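The Dark End of the Closet

Temitope had promised her aunt that the hall closet would be done by supper, and she had meant it when she said it, standing there with her sleeves pushed up and a cup of tea going cold on the stairs. But the closet on Timden Street was the kind that went back and back, under the steps and around a corner, and every family that had ever lived in that house seemed to have left a little something in it for the next one.

She found three umbrellas before she found the light switch, and then the light switch didn't work. She found a hatbox full of curtain rings. She found a receipt from Vuretti, the old furniture store down by the river, made out for one dining table at 1,671 dollars, which made her sit right down on the floor, because that was the very table with the burned corner where she'd done her spelling words all through second grade (and burned the corner, if we're telling the truth, with a candle and a spoon and a great deal of curiosity).

"Did you know what that table cost?" she called out.

"I knew," said her aunt from the kitchen, over the sound of the faucet. "Why do you think I cried?"

Senthil Rajan from next door came by a little after four with a flashlight and a bag of plums from his tree. He had grown up in and out of that house and knew the closet nearly as well as she did, or said so, and he got down on his hands and knees in his good pants and shone the light around the corner where the ceiling sloped.

"There's a blanket," he reported. "There's a boot. There's another boot, but I don't believe they've met."

"Is there a green tin? She wants the green tin. It has my uncle's letters from when he worked at Sillar, all 19 of them, and she hasn't seen it since April."

He was quiet for a while. She could hear him shifting things, and breathing through his nose the way he did when he was thinking, and somewhere above them the stairs creaked as the house settled into the warm part of the afternoon. She ate a plum. It was a very good plum, and she ate another one, and put both pits in her shirt pocket for want of anywhere better.

"I've got something," he said at last. "It's cold and it's got a corner on it. Hold my ankles."

"Why would I hold your ankles?"

"I don't know. It seems like what a person would ask for."

So she held his ankles, laughing so hard she could barely do it, and her aunt came out drying her hands on her apron to see what on earth was going on, and Senthil, with his whole arm stretched into the dark, began to pull.
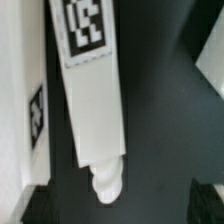

Reaching into the dark.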